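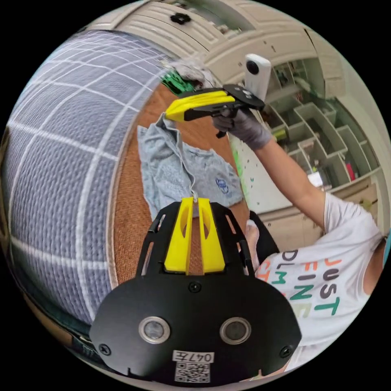
Eun-ji Woo postcards at Nomari: what are people buying?

Forum > Contemporary > Performance and documentation

inkwell_pete
I went to Nomari in October for the Eun-ji Woo show and I have a question for people who collect this sort of thing. The piece is her walk from Batanley to the coast. She wrote a postcard every time she stopped and mailed it to the gallery. There are 2439 of them. The gallery has them in boxes on long tables and you can read them if you put on the gloves at the desk.

What's for sale is not the postcards. It's a set of 18 prints made from them. My question is whether the prints are the work or a souvenir of the work. The person at the desk said "both," and that didn't help me.

corvid_lane
Souvenir. The walk was the work and it's over. I don't mean that as an insult, I own a few things like that and I like them.

mossback
Disagree with corvid_lane. She chose the 18. She chose the order and the paper. Those are decisions an artist makes about a work. If a photographer picks 18 negatives and prints them, we don't call the prints souvenirs of standing in the road.

corvid_lane
A photographer sets out to make photographs. She set out to walk. The cards say so. One of them reads "nothing today, feet bad, Jernavgate closed." Who is that for?

mossback
It's for whoever reads it. She put a stamp on it.

tallow
I can answer the practical part. I asked for the edition sheet. It's an edition of 18 prints per set, and the sets are limited too, with 3 artist's proofs held back. Printing was done at Malinowski. Signed on the back in pencil. The whole set comes in a gray box with a folded map. You can't buy single prints, or at least I was told no.

inkwell_pete
Thanks tallow. Did they say what happens to the cards afterward?

tallow
They stay together. She doesn't want them split up. The gallery is storing them until a museum or library takes the lot.

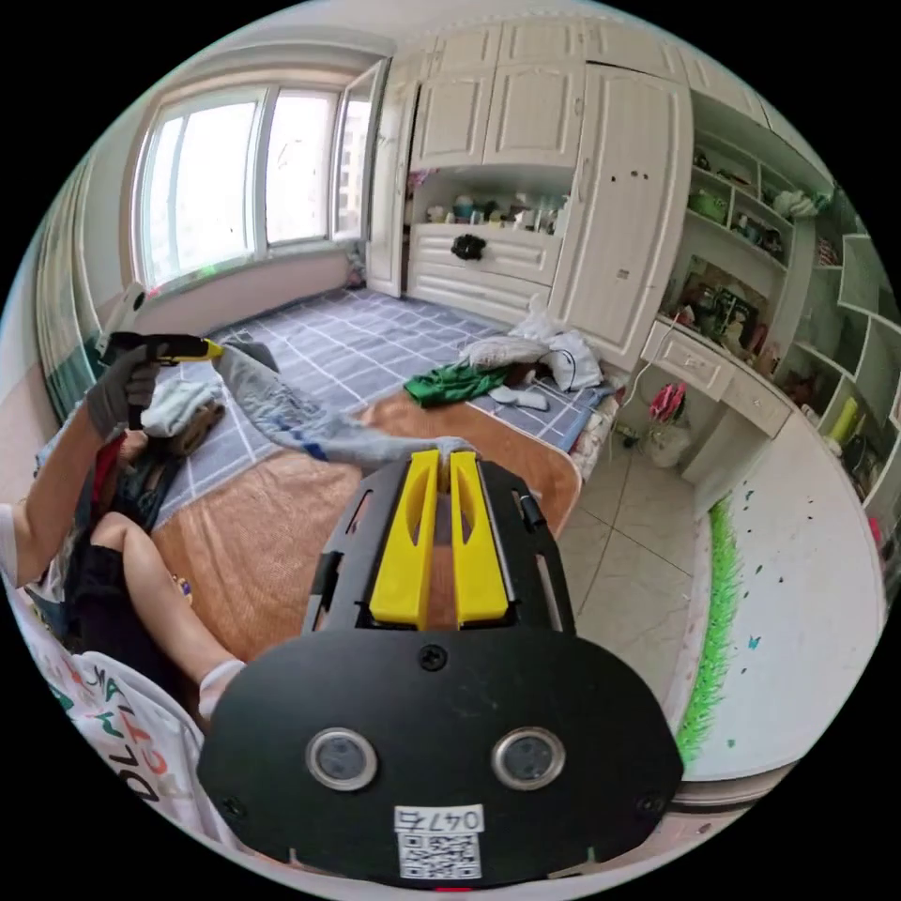
I also asked if a buyer gets access to them and the answer was yes, by appointment, but it isn't written into anything. If that matters to you, get it in writing before you pay.

grosgrain
I've been through this with a different artist. I bought documentation of a two-week performance, with a verbal promise that I could see the notebooks. The gallery closed. The notebooks went back to the artist's brother and he doesn't answer letters. So what tallow said, get it in writing.

hollis_b
Has anyone read the cards in order? I tried and the dates stop matching the postmarks a little way past Batanley. Either she was writing them in batches or some got held up.

mossback
Held up. The rural post there is slow. I wouldn't read much into it.

hollis_b
The handwriting and the pen change at the same places as the gap, though. I think she wrote some of them later. I don't mind if she did, but then it's a written piece that uses a walk, and the wall text ought to say that.

corvid_lane
If hollis is right I'd have to change my answer. If the cards were composed later, then the cards are the work and the prints are reproductions of it. That's worse for anyone buying the prints.

inkwell_pete
I wrote up some notes after a second visit. They got long, so I'm posting them as a separate entry and linking them into this thread.
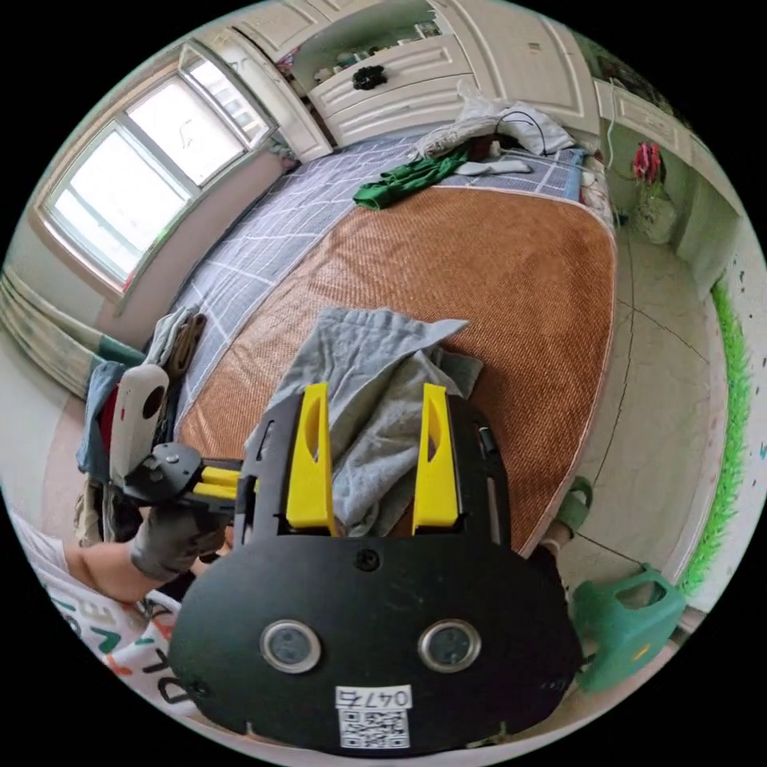
3 min read

Second visit, notes. I went at 4 p.m. and had the tables to myself. I read 200 cards from the first box and then skipped to the last one.

The early cards are mostly lists. Miles, weather, what she ate. The late ones are addressed to one person by first initial and they are much longer. Some run up the side of the card and around the stamp. None of the late ones are in the print set. All 18 come from the first half of the walk.

I asked about that and was told the artist made the selection herself and didn't give a reason.

hollis asked about the pens. I looked, and the pen does change, but she mentions losing one on a card just before it. That could explain it. The postmarks I couldn't sort out. Plenty of them are smudged.

I haven't decided about buying. The prints are well made, and the paper is heavier than I expected. My trouble is that the cards I liked best aren't in the box.

mossback
Then ask for a proof of a late one. The worst she can say is no.

tallow
She will say no. I asked.

grosgrain
Is the show still up? I can get there before the end of the month if so.

inkwell_pete
Still up when I left. Call first, they close the back room for lunch and the cards are in there.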